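Sindmont Cable Inventory

A small table of cables and adapters held in the Sindmont shared workshop.
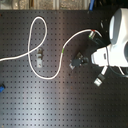

White cable on a perforated breadboard.

Contents

The data is one CSV file, cables.csv, with one row per cable and 11 columns. A second file, locations.csv, maps the short location codes to shelf and drawer names. Both are UTF-8 with a header row and comma separators.

Main fields

cable_id – text, up to 8 characters, never reused
end_a, end_b – connector type, from the list in connectors.txt
length_m – measured between connector shells, in meters
jacket_color – one plain color word
location – code from locations.csv
status – in use, stored, or retired

Blank cells mean the value was not recorded. A zero in length_m is an error and should be reported.

Collection

Endang Tarigan measured and labeled the first batch in January. Béla Kun added the entries for the Torres room, which use an older label format with 4 digits and no prefix. These were left as they are.

Known problems

Adapters with more than two ends are split over several rows that share a cable_id stem. Coiled cables were measured at rest, so their lengths read short. Power ratings were copied from the jacket print – where the print was worn, the field is blank.

Loading

The script load.py checks connector names against the list and stops at the first mismatch. It needs no packages outside the standard library.

Changes

Retired rows stay in the file. Send corrections to Béla Kun with the cable_id in the subject line.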